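Two months with a gripper in my hand

12 Sep 2026

I've worked the repack tables at Bollarden for seven years, and if you've never heard of repack, it's what happens to the stuff that comes off a pallet and isn't ready for a shelf. Mixed cartons, bottles and boxes that need sorting, turning label out and going into trays. It's hand work and always has been. Then in July we got Nevia.

Nevia is the new line at the far end of the building, two arms over a conveyor, and I have to say I love watching it. I know I'm supposed to be nervous about it (my sister certainly is on my behalf!) but I could stand there a whole lunch break. It picks up a tube of hand cream, turns it, thinks for a second and sets it down as gently as you'd put down an egg.

What I didn't expect was that I'd be part of how it learns. A few of us from repack now spend half of each shift at a table doing our normal job with a hand-held gripper. You squeeze, the two black fingers close, you move the thing where it needs to go and let go. Then you do it again, a bit differently. The recordings go off to the people who train the arms, and some weeks later the arms get an update.
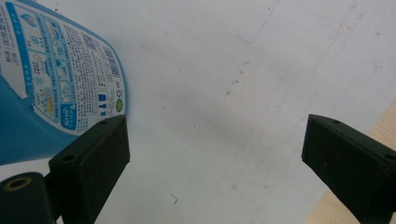 My first day was terrible. I've got quick hands, and the gripper makes you slow. You can't feel the item slide the way you can with your fingertips, so you start watching for it instead. I knocked over more bottles in one morning than I had all spring. By the end of the first week I'd worked out that I was coming in too high and too fast, and that if I got the fingers wide open early, before I was anywhere near the item, the rest followed.

The best session I ever had was 184 good picks before lunch. I wrote the number on my glove box – I was that pleased. The next day I managed far fewer and the trainers liked those better, which tells you how much I still had to learn. They want variety. Bottle lying down, bottle at an angle, box in the way, bottle close to the table edge. A perfect row of identical picks is no use to them.

It has changed how I look at my own job, too. I had no idea I always roll a round bottle a little toward me before I lift it. I'd been doing that for years! When I tried to explain it to the trainer I couldn't find the words, so I just did it ten times with my bare hand and we both laughed, and then I had to figure out how to do it with two flat fingers. You nudge it with the inside of one finger and close with the other. Works nicely on anything with a shoulder.

Tables matter more than you'd think. Ours are white on top so that things show up well, and they pick up marks from everything that's ever been dragged across them. I used to scrub mine at the start of every shift. Now I've been asked to leave the old stains alone, so the arms get used to a table that looks like a table people work at.
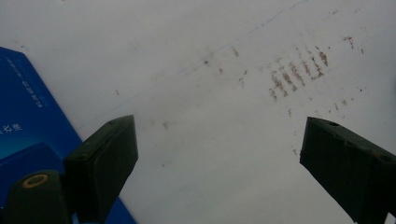 What's different for the rest of us

The heavy end of the shift is gone, and I don't miss it. The single-item trays used to be the last job of the day, nearly 30 of them when it was busy, and my wrists knew all about it. Nevia takes most of those now. The odd shapes, the sticky lids and anything that arrives damaged still come to us.

The talk has changed as well. We used to work side by side and chat the entire time, and at the gripper table you do go quiet because you're concentrating. I miss that part. We've started taking our break together at a fixed time to make up for it, usually at Türkmen across the road, where the lentil soup is very good and they let you sit as long as you like.

Pay went up a grade for the people doing recordings. The ones who'd rather stay on hand repack could stay, and several did. I think that was handled well. I'd have liked to hear about it earlier than we did, though, and the shift plan for winter still isn't out.

If your own place is getting something like this, ask to try the gripper early. Wear sleeves that stay put, and stop when your thumb gets tired.
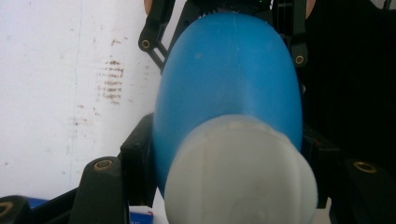 Aren't you teaching a machine to take your job?

I get this one every time I tell anybody what I do now. Part of my old job has gone to the arms already, the part that hurt my wrists. I've got a new part that I enjoy more and get paid a bit better for. I can't tell you how it'll look in five years, and I do think about it on the bus home.

Can anyone learn to use the gripper?

Most people on our shift got the hang of it in a few days. Being fast doesn't help much at first. The ones who took to it quickest were the ones who already handled the fragile orders.

Next week we start on soft pouches, the refill kind that flop over when you look at them. I've been practicing on a bag of rice at home with a pair of salad tongs.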